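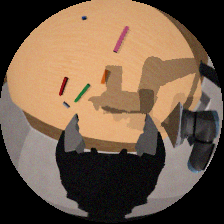

4.2 Deadlines and the place of application

The second group of questions in our coding sheet concerned the closing date of each vacancy and the way in which a candidate was asked to apply. We coded 561 notices for public posts. Of these, 422 gave a closing date in the body of the text. The other notices either gave the date only in the scanned newspaper cutting, or they said that applications were open "until filled". We did not treat the second wording as a missing date, but it makes comparison difficult, and such notices are left out of the calculations in this section.

A vacancy is often published more than once. The ministry or district office places the first notice, a newspaper prints it, and after this the job portals copy it. We followed the copies on two portals, Sovetus and Jamby. On both of them the title of the post was normally kept, while the conditions were shortened. The age limit and the required years of experience were the details most often lost. The closing date usually survived, although in 40 notices the portal showed a different date from the one in the newspaper. In most of these cases the portal date was later, and a candidate who trusted it would have sent the papers too late.

It is not easy to say where such differences come from. Some offices extend the deadline and publish a short correction, and it is possible that the portal saw the correction and we did not. We searched for corrections in the October issues of the same newspapers and found only a few. For the remaining cases we think that a typing mistake is the more probable explanation — the day and the month were exchanged in several of them.

The way of applying also differed between offices. Rural offices asked mostly for a paper form, delivered by hand or by post, with copies of certificates signed by an officer. Offices in the capital more often accepted an online form. Stoyanova describes the same division for teaching posts, and our material agrees with this for clerical and technical posts as well. A fee was mentioned in some notices of both kinds. Where a fee was asked, the amount was most often 300, to be paid at a bank before the form was sent, and it was not returned to candidates who were not invited to the test.

We did not study how many candidates applied for each post. The offices do not publish these numbers, and our letters to them remained without answer. For this reason the effect of a wrong date on the candidates can be discussed here only in general terms.

Figure 3. Simulated wooden tabletop with coloured sticks and two smaller pieces.

Last updated: 29/07/2018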